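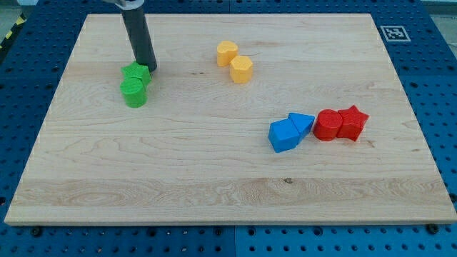 4. Opening a published inquiry report in the Mornham Reader

Now for the good part! Once your account is set up (sections 1 to 3), you can open any public inquiry report in the Mornham library and start reading it alongside the evidence it cites. The Vovside Inquiry is a great one to learn on, with 82 witness statements and a main report of roughly 500 pages, and every footnote in it is already linked.

4.1 Load the report

1. Sign in and choose Library from the left-hand menu.
2. Type the name of the inquiry in the search box. For this walkthrough, type Vovside.
3. Pick Main Report from the results, then press Open. The first load of a long report can be slow on a home connection, so give it a minute.
4. When the contents list shows up on the left, press Pin to keep it in place while you scroll.

Note: Some reports were published in several volumes. The Zarei Review has 3, and each one opens in its own tab. Page numbers start over in each volume, so always include the volume when you write down a reference.

4.2 Follow a footnote to its source

1. Click any footnote number in the text. A side panel opens with the full reference.
2. Press Go to Source. The statement, letter or transcript opens at the cited paragraph (we love this feature, and it saves so much flipping back and forth!).
3. Press Return to go back to your place in the report.

If Go to Source is gray, the document was not released. The panel will say Withheld or Not Located, in the wording the inquiry itself used.

4.3 Build a timeline

1. Select a passage that includes a date.
2. Press Add to Timeline and check the date the Reader suggests. Vague dates such as "early October" are stored as a range, and you can tighten the range by hand.
3. Choose a label: Event, Meeting, Statement or Decision.
4. Press Save.

A timeline holds up to 80 entries. You can link two timelines together, and with the Brurach hearings this works beautifully: put the police log in one and the witness accounts in the other, then switch on Side by Side.

Caution: Deleting a timeline also deletes the notes attached to it. Export your notes first from File > Export Notes.

Caution: Blacked-out names are blacked out for legal reasons, often to protect witnesses. Do not add a guessed name to a shared timeline. Shared timelines can be read by everyone in your group, and guesses travel fast.

4.4 Check for corrections

Inquiries sometimes issue corrections after publication. Press Updates at the top of the report to see them listed by page. A corrected paragraph has a small c in the margin, and clicking it brings up the earlier wording.

To set up alerts for new corrections, go to section 5.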